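Kitting bench, Tesville
Monday, February 10, 2020
Entry by Serena Messina. Arne, please add your own notes underneath and leave mine alone.

Third week with the Flultetti two-arm kitting package. The trial licence has a bit left on it and Strobel's rep rang twice this morning to ask how we are "feeling" about it. I said I'd feel something once I had numbers I believed.

For anyone picking this up cold: the offer is two arms, grippers, wrist cameras, one overhead camera and the Flultetti software that ties it together, sold and supported through Strobel. The claim in the brochure is that it will pick loose cable sets and small boards from open bins and lay them on a tray, with no fixtures and no part-specific programming. Our Dikeck repair kits are the test. If it can do those it can do most of what we pack by hand. If it can't, I don't see what we would use it for.

Set-up today

Same layout as January, two bins either side, steel tray in the middle. Paper in the tray again. Strobel's instructions want a matte background under the placed parts, and the tray on its own is very shiny. I don't love this. "No fixtures" has turned into "no fixtures, but please line your tray", and somebody will have to keep the paper flat and swap it when it gets grubby. Put it on the list of costs they left out.

One cable or board type at a time in each bin, kept sparse. The rep calls this "presentation". I call it making it easy.
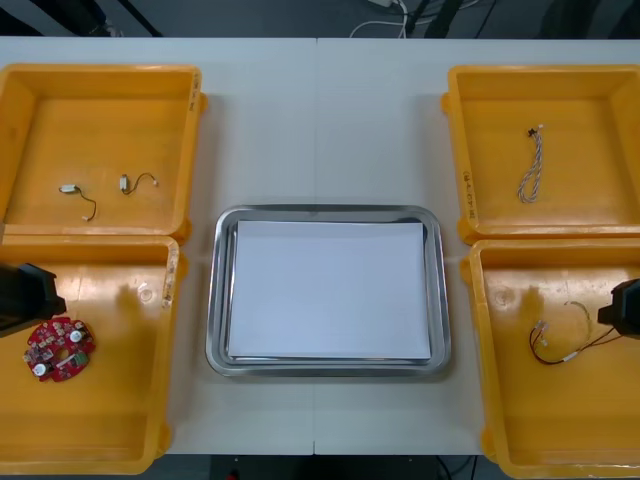

Bench with both arms over the front bins, board on the left, red and black harness on the right.

Runs

Did 48 attempts before lunch, split across the bins however the software fancied. I logged a pick as good only if the part came off the bin floor, stayed in the fingers and landed on the paper with all its ends inside the tray. The software's own log counts a pick as good when the fingers close on something. Those are two very different numbers and I would like the second one never to appear in a meeting.

Boards: fine, mostly. They're stiff, they're flat, they have an edge. It took them off the yellow floor without much drama and put them down the right way up, though nothing in the software seems to know which way up is right. I flipped one over by hand and it picked and placed it just as happily, components down. Not a bug according to the rep. "Orientation is in the premium tier." Of course it is.

Twisted cable: better than I expected. It behaves like a thick piece of string and there is plenty to grab.

Harnesses: this is where it goes soft. It plans the grasp on whatever it thinks the middle of the part is, and a harness with leads going off in several directions doesn't have a useful middle. Two failures kept coming back. Either the fingers come down on top of a lead and pin it, or they close on one thin wire and the whole lot swings on the way over. The second one worries me more. We had a lead pull out of its crimp in January and I am still not sure it wasn't the machine.

Force limit is set to the lowest the menu allows. I asked Strobel what that is in newtons. Waiting.

Wrist view

Spent the early afternoon going through wrist camera stills, which are the most useful thing in the package by a distance. They show the approach far better than the overhead does. The glare off the bin plastic is bad, though. These bins are glossy and each patch of light looks like something to the software. Twice it drew a grasp box round a reflection and went for it. Arne thinks a diffuser over the bench lights would sort it. Perhaps, but that is another thing we buy, and the packing benches downstairs have worse light than this one.

What I was after was the gap between fingers and leads on the way in. With the gripper open there is reasonable clearance, and black and red leads lying in the gap ought to be an easy close. The trouble is the other side of the join, where a finger overlaps the branch wires. The software scored that approach at 97. I'd have scored it a good deal lower, and I would not have let a new starter pick a harness up like that either. 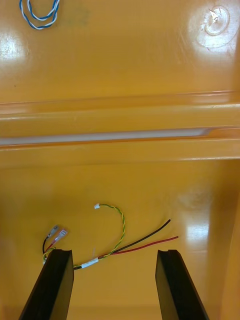

Costs, as far as I can get them

Subscription is 329 a month per cell before the orientation tier. Spare finger pads extra. Strobel's "onboarding day" extra. Nothing in the quote for bins, lighting or tray liners. Their payback sheet assumes the cell runs unattended, and I have not left it alone for more than a few minutes since it arrived — would not, either, with harnesses in it.

Their sheet also uses a first-time pick rate of around 80 per cent for "mixed flexible parts". I can't find where that comes from. Boards alone might do it. Please don't quote it to anyone upstairs until we have our own figure per part type.

To do

Arne: repeat the harness runs with the grasp point forced to the join, if the menu lets us.
Arne: matte bins from stores, same size, see if the false grasps drop.
Me: pull test on harnesses after handling, against ones straight from the bag.
Me: chase Strobel for the force figure, in writing this time.
Either of us: relabel the bins, my marker writing is hard to read from the side.

Leaving the arms parked and the controller on overnight, as the restart took ages last time.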